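Tutau Club Teardown Kit
For school robotics clubs and student teams, ages 14 and up

We put the Tutau kit together after three years of helping out at the Fastthorpe student league, where the teardown task is always the one that fills the back of the hall. Your arm takes parts from a desktop computer and places them on a printed plate, and the kit gives a club everything it needs to practise that at its own pace, a term at a time if need be.
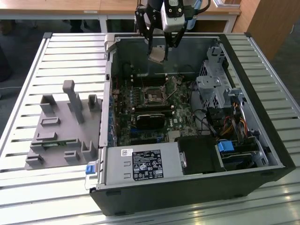 Jummont wrote to us in November to say that their team had spent far too many evenings on memory modules before trying anything else, and that they wished they had started with bigger parts. They were quite right, and the task cards now come in a kinder order!

In the box you'll find the fixture plate, a spare set of posts, 12 task cards and a 70-page handbook, which rambles a little (we do love this stuff) but has a good index at the back. You will need your own arm, gripper and an old desktop tower with the side panel off.
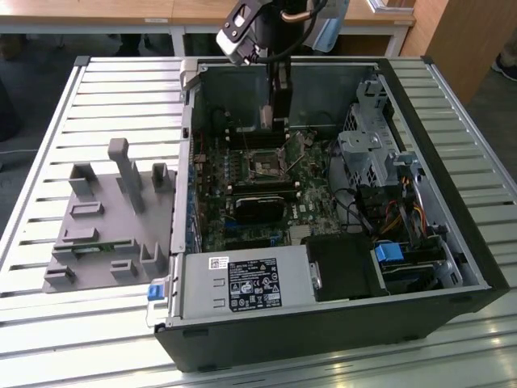
Hầu

I'd lay the tower on its side and bolt nothing down until the students have argued over where the plate should go. Ours usually ends up to the left of the case. Do unplug the tower first, and please leave the power supply closed, however keen they are to see inside.

Price: £279 per club, plate files included
Extra task cards: £14 a set
Delivery: weekdays and Saturday mornings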